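Pouring task: gripper force channel missing from part of the episodes
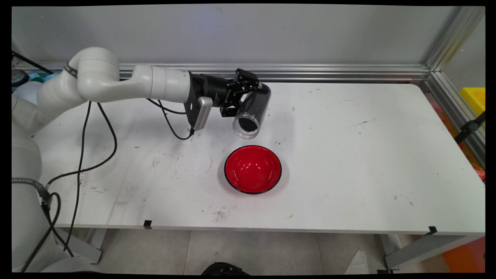
Project: Grekley pouring set
Site: Trurolbridge, cell 3
Opened by: Yamuna Iyengar
Assigned to: Hemant Nautiyal
Priority: normal
Status: closed, with one follow-up

Reported fault

The nightly check rejected 49 episodes out of the 921 recorded so far for the jar-to-bowl pour. In every rejected episode the joint positions and video are complete but the force readings from the wrist stop part of the way through. The last good value is then repeated to the end of the file. The recorder gives no warning, so the operator carries on and marks the episode as good.

The target is 2,000 accepted episodes before training starts in July. Please advise whether the rejected ones can be repaired.

Yamuna Iyengar, 09:40
Added the list of rejected episodes. They do not belong to one operator or one start position. All of them were recorded after the move to the new Pollden recorder build.

Hemant Nautiyal, 10:25
Looked at ten from the list. The readings stop during the tilt, when the wrist is turning furthest. None stop during the approach or the grasp. Two possible causes: the sensor cable is being pulled at the connector, or the recorder drops the channel when the wrist moves fast. Will test them separately.

Hemant Nautiyal, 11:50
Test 1. Previous recorder build, same cable, empty jar, 30 tilts by script. The channel stopped on 3 of them. The driver log shows the link going down each time, so the recorder is not the cause of the loss. The old build did at least close the episode with an error. The new one holds the last value and says nothing, and I have raised that with Salian as a separate fault.

Hemant Nautiyal, 13:15
Test 2. Gave the sensor cable more slack between the wrist and the forearm and repeated the same 30 tilts. No stops. Took the slack out again and had a stop on the fourth tilt. Put the slack back and fixed it.

Yamuna Iyengar, 13:40
Can the missing part be filled in from the motor current? The video in these episodes is good and some of them are slow pours, which we are short of.

Hemant Nautiyal, 14:05
I would not. The current is too noisy at low load and the model would learn the noise. Keep the episodes, but set force_valid to false from the first repeated value onwards. They can go into the vision-only split. Do not count them towards the target.

Yamuna Iyengar, 15:30
Done. Flag set on all 49. The loader skips them when force is requested and reads them normally when it is not. Also added a check to the recorder script: if the force value is exactly the same for half a second, the episode ends and the operator is told to record it again.

Hemant Nautiyal, 16:20
Ran a full session with granules after the cable change. No stops and no false alarms from the new check. Cable slack is now on the start-of-shift list, to be looked at with the wrist at full tilt.

Closing this. The follow-up with Salian stays open until the recorder reports a lost channel by itself.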